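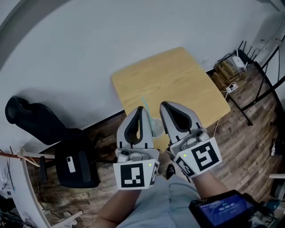

Iced Tea, Sweet Talk and a Very Small Kitchen

08/08/2019

I got to Rawan Semaan's place early, which she says never happens, and she put me straight to work squeezing lemons. So the first part of this interview was done with sticky hands and no notes. Sorry, Rawan! I think I remembered most of it.

Rawan runs Sidavance, the little iced tea counter on the corner across from my dentist (yes, I go there right after my cleanings, don't tell him). She opened in April with a menu of 7 teas, and the mint one sold out the first morning.

"I cried," she told me. "My cousin Raed thought something was on fire. I just couldn't believe people wanted it."

Mint was her grandmother's recipe, more or less. The original has so much sugar that Rawan cut it in half and customers still call it the sweet one. I asked what Grandma thinks of that and she laughed for a good long while. "She says it tastes like I washed the cup and forgot to empty it."

We got to talking about how she brews. Everything steeps overnight in the fridge, up to 16 hours for the black tea, and she won't touch a kettle for it. I always pour boiling water over the bags and then wonder why mine comes out bitter, so that was me told.

"Cold water is slow, but it's kind," she said. "You go to bed, you get up, it's tea."

The hibiscus is the one she fights over. Raed Moussa (that's the cousin, he does the mornings) wants ginger in it and she doesn't. They tried it both ways on the regulars and the vote split right down the middle, so now ginger is an extra you can ask for and they've gone back to arguing about the music.

I asked about the name too. Sidavance was her dad's boat! He sold it when she was little and she's been saving the word ever since.

What's next? Peach, if she can find peaches she likes. She had a bag of them on the counter and made me try one, and I thought it was great. Rawan took a bite of hers, made a face and put it down.

"Next week," she said, and handed me another lemon.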